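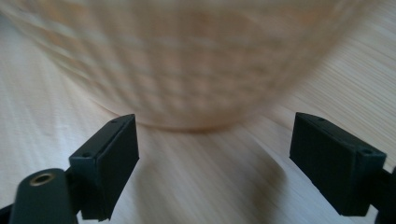 Preparing Household Goods for Donation

The Clistby Reuse Centre accepts clean household goods from residents of Clistby and Drotgate. Items that arrive sorted and labelled can be placed on the shelves the same day. In August the Centre received 1,873 items, of which 1,756 were suitable for resale.

Step 1. Check the item. Chipped glassware, recalled appliances and opened cosmetics cannot be accepted. Minor wear is acceptable — note it on the label.

Step 2. Clean and dry. Wash kitchenware in warm, soapy water. Brush baskets and other woven goods with a soft dry brush and leave them to air overnight.

Step 3. Sort by room. Use a separate carton for each room and keep sets together. Lids should be taped to their containers with painter's tape.

Step 4. Label each carton. Write the contents and your postal code on two sides. Fragile goods must be marked on the top as well.

Step 5. Book a drop-off. Appointments are made through the front desk at the Etim Street entrance. Cartons left outside the gate after hours will be treated as litter under the municipal bylaw.

Large furniture is handled separately. Enquiries should be directed to Halima Afolabi, Collections Coordinator.

Page last revised 26 October 2018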